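April 16, 2020

Griter, my regular lunch counter in Clokasham, is down to takeout, so I've been trying to copy their barley soup at home. Batch one was glue. I used 500 grams of barley, which is far too much for one pot. 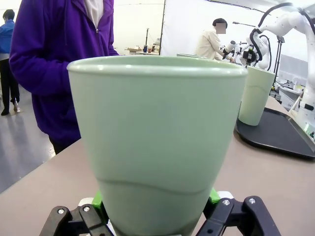

Green plastic cup

Batch two got half that, plus a leek and a bay leaf, and simmered for 99 minutes by the oven timer.

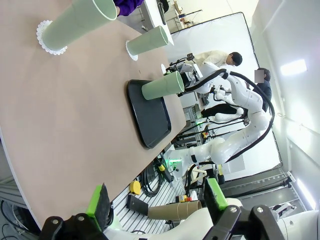

Cups and doilies on the table

It was closer but flat. Griter adds something sour at the end, and I think it's pickle brine. Two spoonfuls helped.
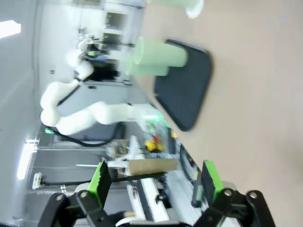 Lemon works too, but it takes over by the second day. The pot made 7 servings and most are in the freezer.
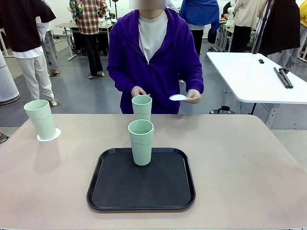

I still want to eat at the counter again, maybe in May. They serve the soup in bowls on a saucer. At home it could go in a tall green cup with a small round paper doily under it, and I'd be fine with that. Next batch gets more leek.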